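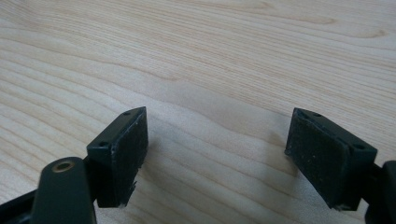

*Flat-sawn grain on a light-colored tabletop*

## False rings in pine cores from a dry site

I have 15 increment cores from a slope near Borkowska. In 2 of them the count runs one ring ahead of the others from the outer end inward. I suspect a false ring but can't place it. Cores are mounted and sanded to 400 grit. Scanned at 2000 dpi.

**Kaan Şimşekoğlu**

### Answers

**lurnon_cores** (accepted)

Look at the latewood boundary under a scope. A true ring ends abruptly on the bark side. A false ring fades back to large cells on both sides. 400 grit is too coarse to see this - go to 600, then 800, and rescan. Then crossdate against the other 13 using narrow marker years. The offset should start at one specific year.

**tirico**

Could be a miscount. Happens to me in the narrow outer rings.

**mossline**

Check that both cores aren't from the same tree. I had almost 100 cores with labels swapped once.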